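Tri des gobelets : l'atelier de Broltthorpe passe à 135 bacs par jour

L'atelier de réemploi de Broltthorpe a élargi en juillet son service de tri de gobelets en plastique. Les contenants consignés, collectés après les fêtes de quartier et les tournois sportifs, y sont désormais répartis par format et par teinte avant le lavage.

Le site traite 135 bacs par jour en haute saison. « Les verts translucides à paroi nervurée reviennent le plus souvent abîmés au bord, on les met à part », explique Dace Liepiņa, responsable du tri. Un gobelet fendu part au recyclage -- il n'est jamais recollé.

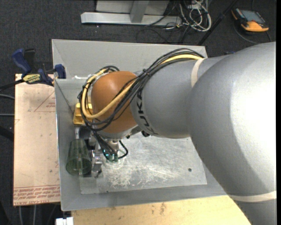

La consigne reste fixée à un euro. Les organisateurs doivent rapporter les gobelets vidés, sans couvercle ni paille, dans les neuf jours qui suivent la manifestation. Passé ce délai, une retenue s'applique par bac manquant.

Selon Gunārs Hunt, chargé des tournées, environ 159 associations ont signé la convention pour l'été. Dix autres dossiers sont à l'étude, dont celui du club nautique. Les demandes pour la rentrée sont à déposer à l'accueil de l'atelier avant la fin du mois.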